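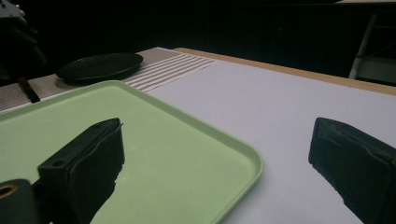
Will people at the open day be allowed to hold the gripper themselves?
They will, in the second hour, two at a time at each table, after a short talk at the start.

I am answering here to the whole list and not only to Marwan, as several members wrote to me with similar points.

Marwan Atallah wrote:
> I came to the demonstration in June and liked it, but I stood
> in the back row and saw mostly shoulders. Could the Werel
> table be shown from more than one side this time? Also, is the
> talk about the Stemis software still 40 minutes long? My
> students lost the thread before the end.

Marwan, thank you for this. We have decided to make the groups smaller, with 9 visitors in each, and the tables will be turned so that people can stand on three sides. The Stemis talk will be cut to half of its length. Those who want the details can stay after and ask Rallov's engineers, who have promised to remain until 6 in the evening.

About the tasks: we will keep table setting, where a plate has to go onto a placemat or onto a tray. Some of you found it too simple. I understand this opinion, but for visitors who see such work for the first time it is easy to follow, and they notice quickly how much a flat plate asks from two fingers. Last time we collected 780 recordings with this task in the preparation weeks, and the ones with the plate were the slowest.

One request. If you bring a group, please write to me the number of persons before you come, also if it is only two. The Geagea building closes its side door at 2 in the afternoon and after that I must go down and open for everybody.

The parking place is the same as before.

With kind regards to all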